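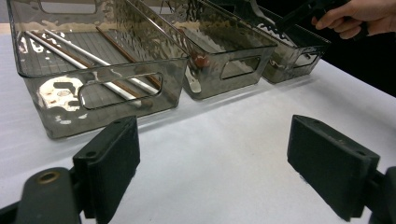

Section 4: Setting Up Your First League Season

Welcome to the fun part! By now you should have the Irko club manager installed and your club colours chosen, so it's time to build a season, fill it with teams and get some soccer played. Set aside a quiet evening and a cup of tea for your first go. You'll get much quicker at it once you've learned where everything lives.

Before you begin, have your team list handy, along with the grounds you've booked and the dates when those grounds are off limits (school holidays, cricket changeover, the February resurfacing if your council does one).

1. Open the Seasons tab and choose New Season. Give it a name your members will recognise when they see it on their phones. "Urkthorpe Senior Men's Winter" is a good one; "Comp 2 new FINAL" is going to puzzle people by round three.

2. Pick your competition format. Most clubs want Home and Away, where every side plays every other side twice. If you're running a knockout cup, choose Straight Knockout and set the draw size to 32. You can enter fewer teams than that, and Irko will hand out byes in the first round to make up the difference.

Note: The format can't be changed once a result has been entered. If you're still arguing it out with the other clubs, leave the season in Draft and come back to it.

3. Add your teams. Type them in one at a time, or use Import to bring them across from a spreadsheet. The importer is fussy about headings, so please use the Viltden template in the Downloads area and leave its top row exactly as you found it.

4. Register your players to each team. Every squad can hold up to 32 players, including your keepers and any juniors playing up an age group. For a junior playing up, tick Dual Registered on the player's own page before you add them to the second squad, otherwise they'll quietly drop out of the first one.

5. Add your grounds and kick-off times. For each ground, enter the earliest and latest kick-off you're happy with and how long you'd like between matches. Do be generous here! Extra time, a lost ball over the back fence and a slow warm-up all have a way of eating into the afternoon.

6. Select Build Fixtures. A small league takes a moment or two. A season of 200 matches or more may take a few minutes, and it's fine to carry on working in another tab.

Caution: Selecting Build Fixtures a second time replaces the whole draw, including any matches you've moved by hand. Save a copy from the Seasons menu first.

7. Look over the draw. Clashes are marked in orange, and you can drag a match to a new slot to fix one. If a clash won't clear, check that the ground hasn't been blocked out for that weekend.

8. Choose your ladder rules. The Renaud preset gives three points for a win and one for a draw, then separates level teams on goal difference, goals scored and head-to-head results, in that order. You can reorder these to suit your own by-laws.

9. When you're happy, select Publish. Team managers will receive the fixtures straight away, and the ladder will appear on your club page with everyone sitting on zero.

Note: Small changes after publishing are no trouble at all. Move the match, tick Notify Both Teams, and the new time goes out to everybody in those two squads.

Entering scores and goalscorers is covered in Section 5.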